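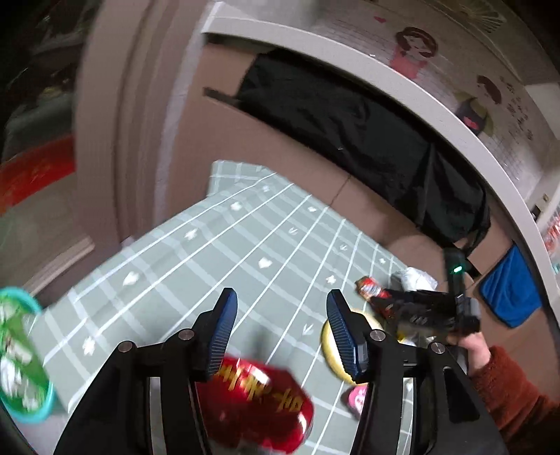

The best interview question I've ever been asked came at the end of a long afternoon, when I had already put my pen away: "What did you used to do badly?" I loved it. I talked for ten minutes, I got the job, and I've been collecting good interview questions ever since, the way other people collect fridge magnets. My notebook of them lives on the kitchen table, on the plaid tablecloth, next to whatever tins have landed there that week (a shiny red one with gold Chinese characters, at the moment), and in January I finally took it on the road to see what hiring managers are asking these days.

The short version is that interviews are getting better! I sat in on 30 of them at four companies, all with the candidates' permission, and I came home more cheerful about the whole business of job hunting than I've been in years.

Start with Isto, which makes shelving for small shops and was looking for a warehouse scheduler. Every candidate got the questions by email 2 days ahead. All of them, word for word. I expected a parade of stiff, memorized speeches and got the opposite. People came in with stories. One woman brought the actual staffing chart she'd drawn up during a bad flu season at her last job, with the crossings-out still on it, and the panel leaned in so far that their heads nearly touched. They spent most of the hour on that chart. She told me afterward that she'd never been able to explain it properly before, having always been caught off guard and ended up saying something about being a team player.

If you get questions early, use the time to dig out the real details: what the deadline was, who was waiting on you, what you tried first. Then say them out loud to someone, or to the dog. Reading them silently does very little, I've tried.

Stikano, a translation bureau, goes another way. There's a paid trial morning, and the interview comes after lunch. By then the candidate and the manager have already worked on the same document together, so the conversation has somewhere to begin. "Why did you leave that sentence alone?" is a wonderful thing to be asked. It assumes you had a reason. The quiet candidates did very well here, and I found myself rooting for every one of them, including a former school librarian who apologized for her work history twice before anyone had mentioned it. Please don't do this! If there's a gap or a swerve in your resume, give it one plain sentence and move on. Hers was "I took care of my father, and then I retrained," and once she'd said it the room simply went on to the next thing.

Šimko was the surprise. It's a family bakery supplier with 135 employees, and I'd been warned to expect an old-fashioned grilling across a big desk. The desk was there, all right. But the first 6 minutes belonged to the candidate, who could ask anything at all, and some of the questions were terrific. What happened to the last person in this job? What does a rotten Monday look like? Who do I call when the delivery software goes down? The answers were frank (the last person moved up to purchasing, a rotten Monday involves flour) and you could see shoulders drop on both sides of the desk.

I'd steal that even for interviews where nobody offers it. Have two questions ready that you truly want answered, and ask one of them early, when it comes up naturally. Questions about the work go over better than questions about the "culture," a word that made every manager I met look slightly tired.

And then there's Grirby, which builds booking software for swimming pools and holds its first interviews by phone, with no video. I was skeptical for maybe a minute. With no face to watch, people listened harder, and they left pauses. A candidate for a support job asked for a moment to think and got one, a good long one, and came back with the clearest account of calming down a furious customer that I heard all month. Take the pause. Say "let me think about that" and then do it. On the phone you can also have your notes spread out in front of you, and your shoes off.

My own notebook is nearly full now. The newest entry comes from a Stikano manager, who closes every interview with it: "What should I have asked you about?" Have something ready for that one. Mine would be the staffing chart, if only I'd been the one to draw it.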